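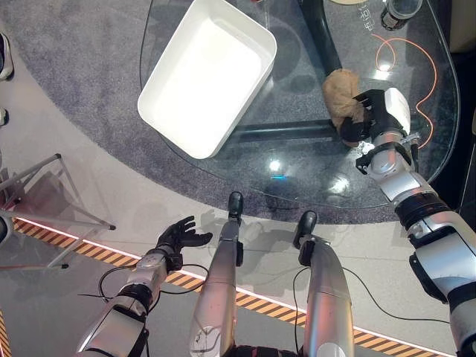

White tray on the Ngau glass table at Prasten, Dirnidholm.

Prasten has its tidy-table corner up and running. Opened in February, back of the Dirnidholm store, past the lamps. One glass coffee table, one tray, a towel to be put away - and visitors get 15 minutes to talk storage with the floor staff. Free, no booking. Closes at 2 for lunch.

The table is the Ngau, priced at 2,699. Clear top, wavy outline, dark base showing thorugh. Store says it has sold well to people with small living rooms, mostly for the see-through top.

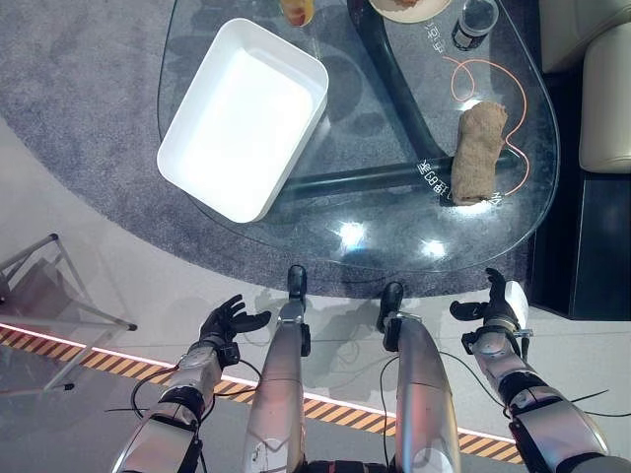

Towel rolled up on the right, tray still empty, plate and jar at the far edge.

Snacks and drinks stay on the table during sessions. Real mess, the store says, is the whole idea.

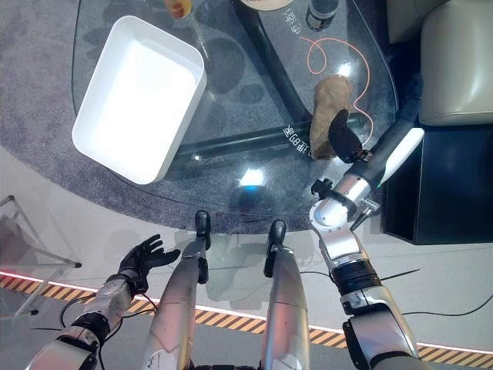
Trays and towels

The tray is from Seva, sold seperately at 35. Towels are in the next aisle, several colors. Staff suggest rolling, not folding - easier to pick up in one go.

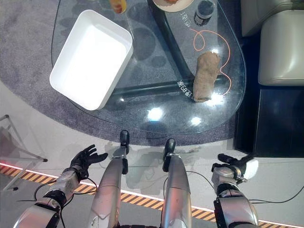
Cream seat cushions next to the table.

The seats are not for sale yet. Prasten expects prices before summer. Parking is behind the building, enter from the side street.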